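Week 4 notes: collecting demonstrations by hand
Robot Learning from Examples, section B
Chae-won Ban

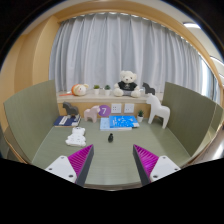
Picking up from last week. We said a policy is only as good as the spread of stuff it was shown. Today is the boring half of that, how you get the stuff. You'll be in pairs for the lab so read this before, not during.

Recap in one go: you hold the gripper in your hand, you do the task yourself, the camera on the gripper records what it sees and the tracking works out where it went. No arm involved. Later the same fingers go on the arm and the policy sees more or less the same view it was trained on. That last bit is why we care so much about the camera mount not moving between sessions. If you bump it, say so, write it in the log, recalibrate. Don't nudge it back by eye.

Terms (I keep mixing these up on the board, sorry)

Episode: one go at the task, start to finish. Press record, do it, stop.
Demo: an episode we decided to keep.
Session: all the episodes done at one desk, one setup, one pair of people.
Reset: putting the objects somewhere new between episodes. Counts as work. Budget for it.

The task for this lab

Pick one small object off the desk, put it on or beside a book. Instruction is a short sentence, typed before you start, eg "put the black figurine on the blue book". If there is more than one blue book on your desk the sentence is no good. Say "light blue" or "navy" or whatever actually picks it out. Same with horses. We have a lot of horses in different colours and sizes and "the horse" has already ruined one session for us.

Clutter stays in. People always want to tidy first. Leave the plants, leave the soft toys on the ledge, leave the curtain how you find it. The arm will be tested at desks that look like desks.

How many

Target for the class is 1000 demos by the end of February. Last year's group handed in 714 after filtering and the policy was okay on objects near the middle of the desk and pretty bad near the partitions. Guess where they had placed everything. So:

- 70 episodes per pair per session, max. After that your hands get sloppy, and it shows in the data.
- change desk after each session
- change who holds the gripper halfway
- move the targets AND the things you aren't touching

Pairs that hit 70 early, stop. Go label.

Where to put things

Think of the desk as zones. Front left, front right, middle, back left, back right, against the panels. Every zone gets used as a start and as a finish. I don't need a perfect grid, I need to not see the same pickup forty times. Turn the object too. A figurine facing left and a figurine facing right are different problems for a fingertip, more so with legs.

Tall things at the back are useful. They block the view of stuff behind and the policy has to learn to come in from a slightly different side. Don't remove them to make your life easier.

Starting pose

Start with fingers open, back from the object, target somewhere in view. Hold still for a second after you press record. Same at the end, a second of nothing once you've let go. The trimming script looks for those pauses, and if they arent there it cuts into the motion and you lose the episode.

Vary the start pose as well. Higher, lower, off to one side. Not wild. Arm has to be able to reach it, and a wrist can do things our arm can't (we'll do joint limits in week 6).

Speed

Slower than feels natural. Not slow motion. Fast moves blur the view and the tracker drops out, then you get a jump in the path and the filter bins it. If you felt yourself flick, redo it.

The fingers are soft and ribbed so they bend round the object when you squeeze. Nice for odd shapes. But it means you can't tell from the closing width alone whether you've got hold of the thing, a bent finger and a missed grasp can give similar numbers. Look at the video as well when you label.

What about mistakes

Asked every year. Three cases:

1. You miss, you go back, you get it. Keep. Tag as "recovery". These are gold, we never have enough.
2. You miss and give up. Keep the file, tag "fail", it doesn't count to your total.
3. You used your other hand, or someone walked off with the object. Delete.

Never fake a recovery. You can see it straight away in the path, the hand goes confidently to the wrong place. Happened a lot in the Villero set, of the 112 episodes tagged recovery I threw out most of them.

Your other hand stays out of view. Same goes for your partner's, and coffee.

Logging

One line per episode in the sheet. Desk number, who's holding, instruction sentence, tag, anything weird. Desk number is on the round sign on the back panel, copy it off the sign each time. Lighting goes in the weird column if it changes mid session, eg sun comes through the window or somebody turns off the overheads. Bright window next to a dark panel makes the exposure swing about and we want to know which episodes.

Upload to the Havport folder before you leave the room. The Parex drive is full, do not use it even though the old handout says to.

Splits

Hold out whole desks, not random episodes. If desk 7 is in training and also in the test set then your score mostly tells you it remembers desk 7. We hold out two desks and one full set of objects. I'm not telling you which till after collection. Read Oh section 3 on this, skip the proofs.

For the lab

Bring: laptop, charger, the log sheet already copied with your names on it.
Before: write ten instruction sentences you think you'll need. Swap with your partner, see if they'd pick the same object from it. If they don't, fix the sentence.
After: watch five of your own episodes at normal speed and write two or three lines on what you'd do differently. Due start of next class, half a page is plenty.

Next week: action chunks, and why the filtered paths look jittery. Bring the questions from the back of handout 3, we didnt get to them.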